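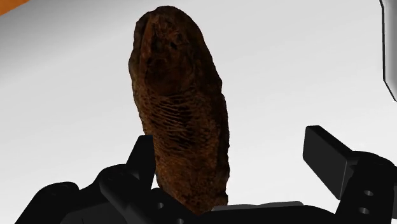 February, started 9:40 in the morning

Table-setting task, sim only. Moynihan bench is still tied up with the drawer people, so everything in this entry happened on the render machine and no crockery was at risk.

The question on the whiteboard is still "can it do chores yet," with the "yet" underlined twice in two different inks. I was asked to have an answer in time for the Groment call. Groment wants to know if an arm could do the end-of-shift tidy in a break room: food onto plates or into the bin, utensils in one place, surfaces clear. They have phrased this as a small request.

What I'm running: the Skarkmont kitchen set, table layout, one arm, two-finger gripper. The planner is Nostari, the January build with the grasp scorer swapped out. Instruction for the morning block was "put the brown thing on the plate." I know the instruction is vague. The asset's label in the library is blank and I've heard it called a potato, a sausage, bark and something from the sea floor. I have looked at it up close for longer than I've looked at some relatives and I can't settle the matter. Nostari has no opinion either and picks it up anyway, which is more than I expected from it and a point in favor of not knowing what you're eating.

Setup notes, so I don't have to work them out again

Seed fixed for the first block, then free. Lighting left at default. Friction on the finger pads back to the stock value; somebody (me) had left it at the value from the glass jar tests and for the first half hour the gripper could have lifted a horse by the ear.

Collision mesh on the brown thing is the simplified one. The surface you see is all cracks and ridges, and the surface the physics engine feels is a smooth bean. Keep this in mind when reading any grasp number below. A real one would shed crumbs, or scales, or whatever it has.

Timer starts at instruction, stops when the arm is back at its rest pose. I used to stop it at release. That made us look quick and left out the part where the arm sulks above the plate deciding how to leave.

Morning block

Ran 77 episodes with nothing else asked of it. Success means the thing is resting on the plate, inside the rim, two seconds after the fingers open. Failed 13 of them. Breaking those down properly would take a table and I don't feel like drawing one, so in words:

Most of the failures were at the release. The arm gets over the plate, comes down, opens, and one finger lets go a hair before the other. The object is long and it's being held upright, so it has to topple somewhere, and sometimes it topples toward the edge. The plate has a wavy rim that is very pretty and stops nothing. In two cases it rolled over a low part of the wave and went on to the floor with what I can only call confidence.

A few were at the pick. The approach comes in lopsided, one finger snug up against the side and the other still way out, and then the closing finger shoves the object across instead of gripping it. When this works it looks like skill. When it doesn't, the thing pivots at the bottom and lies down, and Nostari stares at it from above until the timeout.

One was the plate's fault, or mine. I'd let the plate placement go random and it ended up far enough over the table edge that a landing off center tipped it. I counted it as a failure all the same. Groment's break room will have plates near edges. Every break room does.

Slowest success: 218 seconds, for one item moved the length of my forearm. I watched the whole thing. There's a long stretch in the middle where it replans the same wrist turn over and over, arriving each time at the answer it already had. I've been in meetings like that, but I was paid for those and could have a doughnut.

Release height

Tried lowering the release point. Stock is set by the scorer and it's conservative, the idea being that you don't want to press a hot pan into a table. For food on a plate it's too high. Brought it down by 8 mm and reran the failed seeds only, nothing scientific. The toppling was calmer. It still falls over, it's a long thing being stood on its end, but it falls over like somebody sitting down instead of somebody fainting.

The better fix is to lay it down: rotate the wrist before release so the long axis is flat to the plate. Nostari can do the rotation. It won't choose to, as the scorer gives no credit for it. As far as the scorer's concerned, a sausage standing on its end and a sausage lying down are equally served. I'd like to see it say that to a customer.

To do: add an orientation term. Keep it small. Last time I added a large one the arm spent its afternoon aligning a spoon.

Other stuff on the table

I left the rest of the layout in, clutter and all. The gray tray, the yellow block, the little black cylinder at the back, and the long gray item with the prongs at one end, which I log as "pen/fork/brush, ask." The big striped item at the back I have been calling the basket, without evidence.

None of that was part of the task this morning. It mattered anyway. The planner pads every object with a safety margin, and the tray sits close enough to the plate that the margins overlap, so it takes a detour around air. Shrinking the margin on flat objects would give us back a good share of the wasted time. A tray that thin can be flown over by anything. I put in the request in November, and I'm noting here that I put it in, in case I'm ever asked.

Afternoon, 1:15

Switched to free seeds with the lower release and let it go while I ate lunch at my desk, a chore I completed in one attempt with some spillage. Approach to the plate looks steadier. It comes in over the middle more often than it did, or else I've started rooting for it and can't be trusted with the clipboard. Second pair of eyes please.

Watch the descent if you rerun this. It now goes low enough that on some seeds the bottom of the object touches the plate before the fingers open, and the arm reads the contact as a collision and backs off politely. Raising the contact threshold cured that. It also means it would now push an egg through a plate with the same good manners, so change it back afterward.

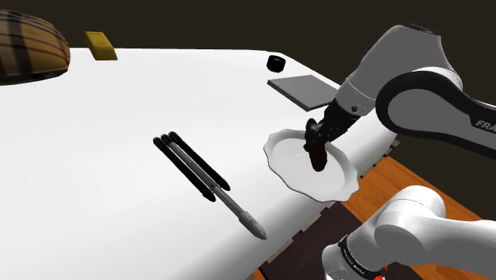
Where this leaves chores

My draft answer for Groment, to be made nicer by somebody with a gift for it:

One item, one plate, a clear path, no hurry: yes, mostly. I'd let it do this at my house if I could leave the house.

Whole table: no. It has no notion of what goes with what. Ask it to tidy and it wants to know which object, to where, in what order, and by the time you've told it you could have wiped down the table and gone home. The instruction "put the rest away" got me a plan consisting of the arm returning to rest. I don't say that's wrong. I know people who'd read it the same way.

Unknown items: better than I'd have guessed. It never needed the name of the thing to grip it. Where it does need the name is afterward, when somebody has to decide between plate and bin, and on the brown thing I'd be no help.

Speed: see above, and please don't quote the slow one on the call without the fast ones beside it. I have the log open and will add the median once the afternoon block finishes.

Real hardware: nothing here transfers until we've tried it on a bench with a real object that bends, sticks and leaves grease on the pads. The sim object does none of these. I'd start with a carrot.

Loose ends

— Orientation term, small.
— Flat-object margin. Ask again. Cite November.
— Contact threshold back to stock before anyone touches the egg tests.
— Full mesh on the brown thing for one block, overnight, to see whether the ridges change the grip or only the frame rate.
— Put a label in the library for it. I'm writing "food?" and keeping the question mark.
— The drawer people say they'll be off the Moynihan bench "soon." They said it while sitting down.

4:50, afternoon block still going. Leaving the machine on with a note taped over the power button. Please leave the note there as well.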